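Irkley publishes results of hand-held gripper comparison

Shares 95 | Comments 32

8 July 2019

Irkley has published the results of a comparison of fingertip pads for hand-held two-fingered grippers. The work began in January and was carried out at Genatby, in furnished rooms instead of on a test bench. Individually wrapped snacks were chosen as the main test goods. 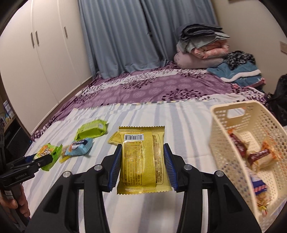 Foil and film packets are awkward to hold. They crease under pressure, the contents shift inside, and the crimped ends catch on whatever is next to them. Operators worked in pairs on the same bed, each with a gripper, moving goods between the sheet and a plastic basket.

The comparison covered 394 picks. Of these, 344 were completed without the packet being dropped or put down and gripped again. Most of the failures came with packets lying partly under another one.
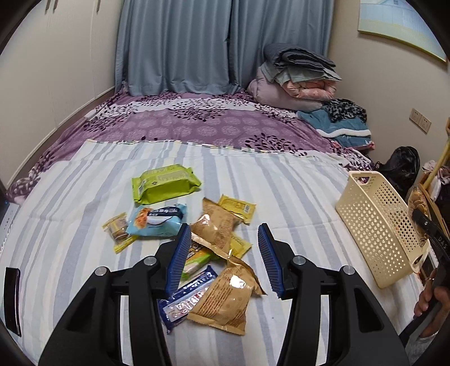 Ribbed pads will be kept for the next round. Irkley also plans to repeat the work with a stiffer pad supplied by Higuchi, and to try a different camera angle, as operators reported trouble judging depth on striped cloth.

The full results, with notes on pad wear, are available on request from the Plultier office.

Share this release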